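MTR 214 Service and Maintenance of Small Automation
Handout 5: Looking after the hand-held gripper
Instructor: Yuzuki Shibata

Read before the lab. Bring this handout with you, along with the log sheet from last time. We will work in pairs, one gripper per pair.

1. What we are maintaining

The hand-held gripper is the part of the Tillberg cell that leaves the building. A person carries it and picks things up with it, and the recordings are used afterward to teach the arm in the lab to do the same job. The arm uses the same yellow fingers on the same bracket. If the fingers on the hand-held tool are bent, or sit at a different height from the ones on the arm, the recordings describe a machine we don't have. Most of the trouble we had with the cell in March came from that and was first blamed on the software.

For service purposes, divide the tool into four parts: housing, lenses, bracket and fingers. The electronics inside the housing are not serviced in this course. If you think the fault is inside, tag the tool, write it up and hand it in.

2. Before you touch anything

Read the unit number off the label and copy it onto the log sheet. Do not rely on the case, as cases get swapped. Check that the recording has been copied off the tool. Then switch it off and wait for the indicator to go out before you loosen any screw.

Lay out a clean cloth, the small driver set, the lens tissue, a soft brush and the setting block. The setting block for this course is Kruger part 3848. There is a similar block in the same drawer for the older fingers and it will fit, but it gives the wrong gap.

3. Lenses

Blow or brush off loose grit first. Wiping grit across a lens scratches it, and a scratch shows up in every recording from then on. Use one tissue per lens, work from the center outward, and throw the tissue away.

Look at each lens from the side under the bench lamp. A fingerprint shows as a dull patch. Haze that does not come off with a second tissue should be logged, and you should stop there. Do not use the Bevlow degreaser anywhere near the lenses. It is for the bracket screws only.

4. Fingers and bracket

Remove the fingers one at a time so that left and right stay apart. Check the base of each finger for whitening or fine cracks, which is where they fail. Check the slot near the tip for lint. Clothing work fills it quickly, and a packed slot makes the tip stiffer than it should be.

Refit in this order:

Seat the left finger and start its screws by hand.
Seat the right finger the same way.
Close the fingers on the setting block.
Snug the screws evenly, going back and forth between the two sides.
Remove the block and check that the fingers stand parallel.

Do not tighten one finger fully before starting the other. It pulls the bracket over, and the gap ends up wider at the tips than at the base. The bracket is an open frame and flexes more than people expect. If it rocks when you push it gently with a thumb, the mounting screws need attention before you set the fingers at all, or you will be setting them twice.

5. Checking the tool at work

A gripper that passes on the bench can still be off in use, so the last check is always done on the real task. For the clothing jobs that means a garment lying flat on a bed or table. Bring the tool in slowly, stop short of the cloth, and look along the fingers.
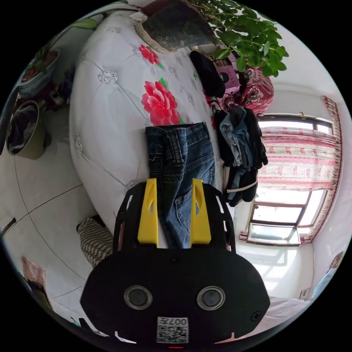 Three things to judge at this point. The fingers should be upright and parallel, with the work sitting between them. Both tips should arrive at the cloth together — if one touches early, go back to section 4. And nothing loose, such as a strap or a cord, should be near enough to get caught when the fingers close.

Then close on a single layer and lift it slowly. Denim is a good test material. It is heavy enough to show a weak grip and stiff enough that a fold stays where you put it. Repeat the lift 20 times and note every slip. One slip is normal. If you get more than that, clean the finger faces and run the test again, and if the result is the same, replace the fingers as a pair. Never fit one new finger beside a worn one.

Thin cotton behaves differently. The fingers tend to slide over it without picking up an edge, and students often tighten the gap to make up for this. Leave the gap alone. Change the approach angle and log what you did.

6. Service intervals

Lenses: before every session.
Finger slots: after every clothing session.
Gap check with the block: after 8 hours of use, or after any drop.
Bracket screws: whenever the gap check fails.
Fingers: replace as a pair after around 5 weeks of regular use, sooner if you see whitening.

The Ranalum spares list is taped inside the cabinet door. Take the last pair of anything only after telling the instructor.

7. Log sheet

Write down the unit number, what you found, what you did and the slip count. "Checked OK" is not an entry. If you reset the gap, say whether it was wide or narrow before you started, because that tells the next pair whether to suspect the bracket or the fingers.

For the next lab

Read Handout 6 on mounting the fingers to the arm. Come prepared to explain why the arm and the hand-held tool must be set with the same block, and what you would expect to see if they were not.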